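Brarport holds its lab open house in July, presumably to see who really cares about grippers. I took the 80 bus out and was met by Sinan Sezer, who handed me a badge reading 419 and a bottle of water already warm.

The first hour went to the arms. Plenano's is quick and sounds like a dentist. The Tekin is slower and stopped twice to think, which I found relatable. Volkan Taşdemir ran both from the same controller and apologized to each in turn.

After lunch we got to the hand-held grippers, and the day picked up. You squeeze, the fingers close, and whatever you do becomes a lesson for some future machine. My lesson was mostly hesitation. Bowls are harder than they look - a curved wall gives soft finger pads very little to agree on, and two grippers on one bowl need two people, or one person with better manners between their hands.

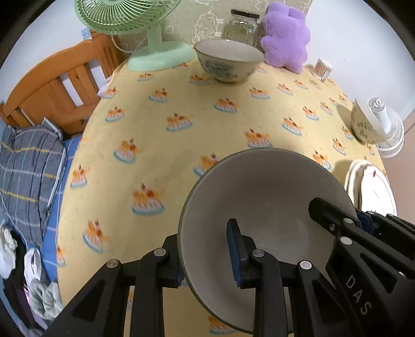

Volkan prefers a light grip near the rim. Sinan goes in deeper and says the rim is for cowards. I tried both and sided with Volkan, mainly out of wrist pain. The Sidero controller demo was moved to 4:30, and my bus wasn't.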